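Learning from Hand-Held Demonstrations
Handout 2: Data for two-handed cloth tasks
Revised 1/26/20

Read before the lab session. Handout 1 covered policy classes and loss functions; the notation carries over.

1. Setting

We want a policy that maps recent observations to the next short sequence of gripper poses and jaw widths, for two arms at once. The demonstrations are collected without arms. A person holds one gripper in each hand and does the task directly. Each gripper carries its own camera, and a further view is taken from the head. The recorded quantities are the camera streams, the pose of each gripper, and the jaw opening.

Cloth is the running case in this course. Its state has no short description, so we do not estimate it. The policy sees pixels and is trained by imitation only.

2. The Telldale task

Telldale is the course name for a towel task with four stages: approach, grasp at both ends, tension, fold. The tension stage is the one most often skipped by new demonstrators. A cloth held slack between the grippers gives a different fold line on each attempt, and the policy then averages over them. Pull the cloth flat before the fold and hold it there for a moment.
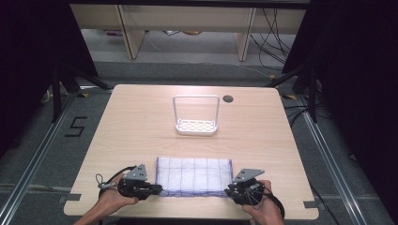
Silvia Hudec objects that the tension stage should not be a separate label at all. In her view the boundary between grasp and tension is set by the annotator's taste, and a policy conditioned on stage labels inherits that taste. She would train on unlabeled sequences and let the action horizon absorb the difference. The Brenov runs in section 4 were done both ways for this reason.

3. Alignment of streams

Let t_c be the camera timestamp and t_p the pose timestamp. The two clocks drift. We fit a constant offset per episode by maximizing the correlation between image motion and gripper speed, then resample poses at the camera times. Episodes with a poor correlation peak are dropped before training.

The poses of the left and right grippers must be expressed in a common frame. Relative pose between the grippers matters more than absolute pose during tension, and the loss weights it accordingly. See Zeman, the course code base, for the weighting.

4. Brenov runs

Training set: 800 episodes. Held-out cloth positions: 100, one trial each. An attempt counts as a success if both ends are grasped and the fold is completed without a regrasp.

The labeled policy failed on 23 of the held-out positions. The unlabeled policy failed on fewer during grasp and on more during fold, and the totals were close enough that we draw no ranking. Most failures in both cases began with one jaw closing above the fabric. The error is small in the image and fatal to the task: the second gripper continues as if the first had a hold.

5. Views at the gripper

The gripper camera sees the fingers at all times, which gives a fixed reference for the opening. It loses sight of much of the cloth when the fingers come between it and the fabric. Bunched cloth is harder than flat cloth, as the graspable edge may lie behind a finger pad during the last part of the approach. Demonstrators should vary the approach angle across episodes.

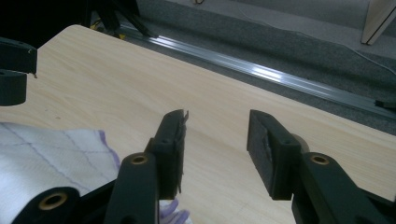
Why not use the head view alone for the approach?
The hands and grippers hide the contact region at the moment of closing, and the head moves independently of both tools. The head view is kept as an auxiliary input during training and removed at test time.

6. Known problems

Pad wear changes the friction at the fingertips. Data collected in December and data collected later should be split by session when you report results, never mixed at random across train and test.

Jaw width is logged as commanded by the hand, so it does not distinguish a thin fold from an empty grasp. Dušan Trnka's Sekenano filter addresses part of this and is covered in Handout 3.

Exercise: derive the relative-pose loss for two grippers with a shared but unknown world frame. Show that it does not change under a common rigid transform.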